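Quitting the group chats

2 min read
Print | E-mail this post

Left five group chats in February. Should of done it ages ago.
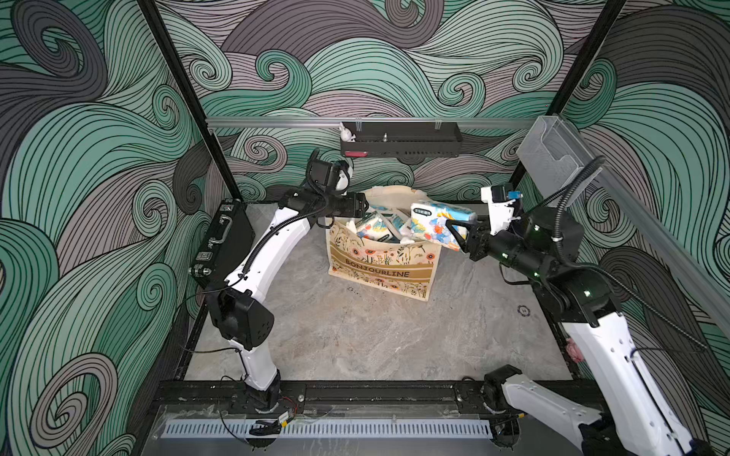
The worst was the old apartment one. 400 unread after one night, mostly Joon-young and Ada going back and forth on where to get noodles. I moved out of there four years ago!

Kept two. Family, plus the one with Do-yoon, who only writes when theres real news. Muted both until dinner.

First week was weird. Kept picking up the phone, nothing there, putting it down. Missed a birthday thing too, Kiprono had to call me. An actual call. We talked for nearly an hour, mostly about his knee.

More on the e-mail pile next time, gotta run.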